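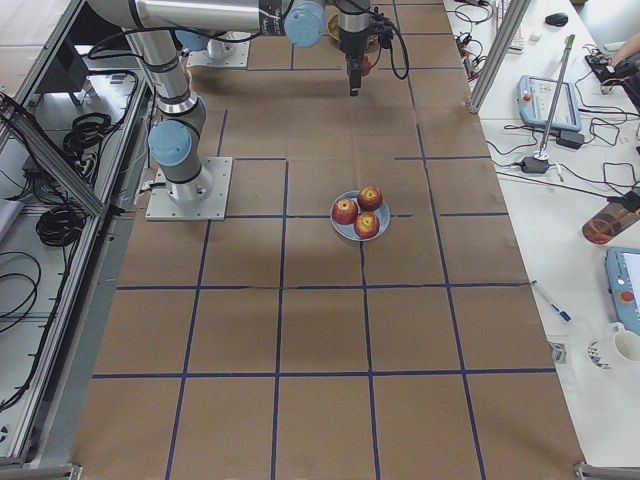 Three apples on a plate, on the taped paper.

Farlow Neighborhood History Group
Minutes of the December meeting

Present: Auður Mikkelsen (chair), Rasmus Zariņš, Ásdís Ravn, Gintarė Paju, Edgars Baranauskienė (minutes). Five residents of Uston Street attended as guests.

The meeting was opened at 6:40 p.m. The minutes of the previous meeting were approved with one correction: the old tram stop was at the corner of Trostgate and Uston Street, and not at the bridge as I wrote.

1. Street history booklet

Rasmus reported that the text for the Trostgate chapter is finished. It covers the time from the first brick houses until the closing of the rope factory. He found in the city directory that 73 families lived on the street in the year before the factory closed. The directory gives only the head of each household, so the number of persons stays unknown.

Gintarė asked if the chapter explains why the north side was built so much later. Rasmus answered that the land there belonged to the Benítez family, who kept it as an orchard and did not want to sell. He has one letter about this, but the signature is difficult to read. It was agreed to print the story with the words "according to a family letter".

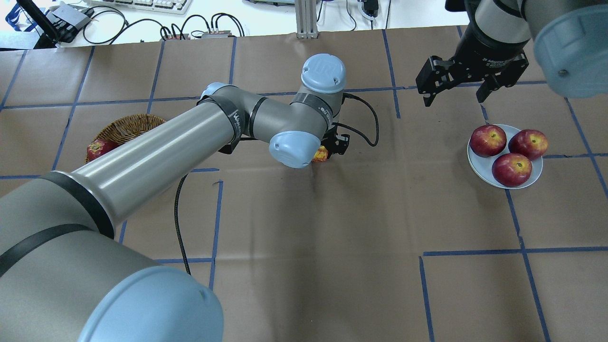

The printer has given a price of 795 for 100 copies, with a soft cover. Ásdís thought it was better to wait for a second offer. After some discussion the meeting decided to accept the price, on condition that the map can be printed in color on the inside of the cover. In favor: four. Against: one.

2. The Benítez house

Auður has spoken with the new owner of the house. He plans to repair the porch and would like to see old photographs of it before the work begins. We have two in our collection, both taken from the street side. One of the guests said that her mother has an album with pictures from the garden, and she will ask if we may copy them.

There was a question whether the house should be proposed for the city list of historic buildings. The owner has not decided yet. The meeting agreed that we do not send any proposal without his written consent. Auður will speak with him again.

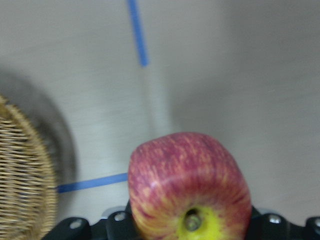
Red apple with yellowish-orange streaks.

3. Walking tour

The spring tour will start at the school gate and end at the Farlow pump house. Gintarė walked the route with a watch and it took her one hour and fifty minutes, without stops for questions. This is too long for many of our members. The part behind the railway yard will be taken out - it can become a separate tour later.

Ásdís will prepare the signs. She asked that the street names are written in both the old and the new form, as several streets were renamed when the district was joined to the city. Rasmus will send her the list.

4. Interviews with older residents

Two interviews were recorded this autumn. Edgars has typed the first, and the second is half done. The speaker in the second interview names several neighbors who may still have relatives in the district, and it was discussed if such names can be published. Decision: only initials will be used until the relatives are asked.
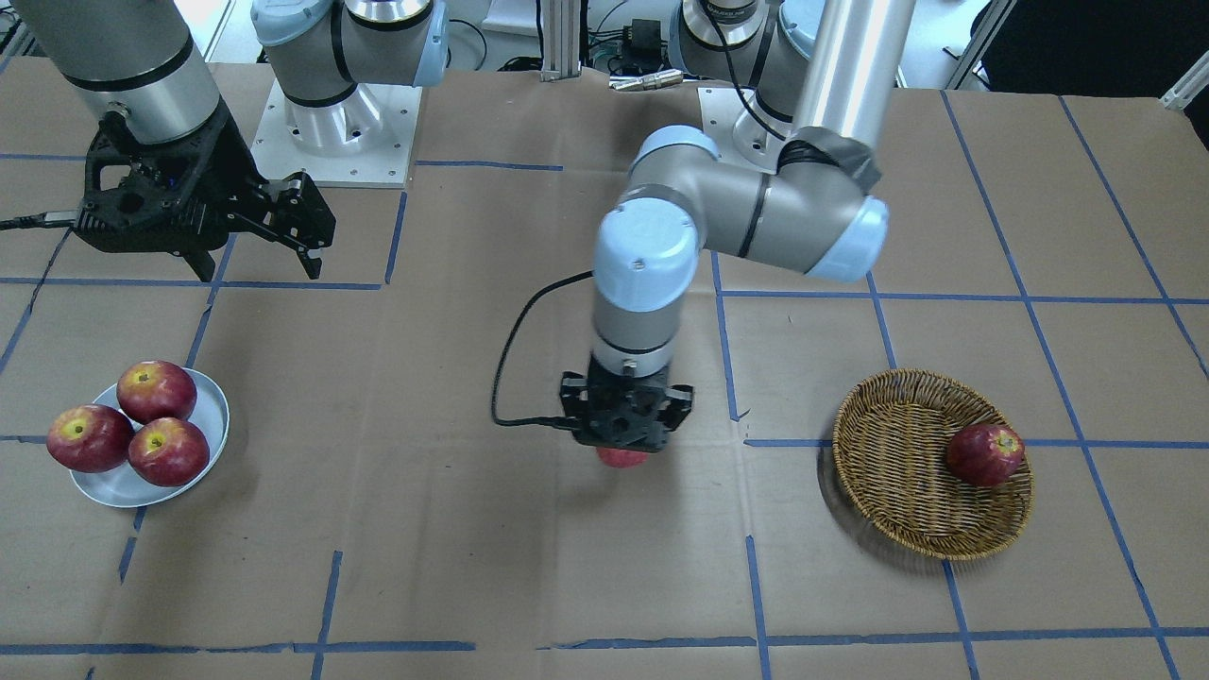

Apples in two containers, blue tape on the tabletop.

5. Other matters

The key to the archive cupboard is missing again. Whoever has it is kindly asked to return it to Auður.

A guest asked about the stone with carved letters near the bus shelter on Uston Street. No one present knew its origin. Rasmus believes it can be a boundary stone of the orchard, but he will look at the old parcel map first.

The next meeting is at 6:30 p.m. in the same room. Gintarė brings the proofs of the booklet if they are ready.

The meeting was closed at 8:15 p.m.

Minutes written by Edgars Baranauskienė
Checked by Auður Mikkelsen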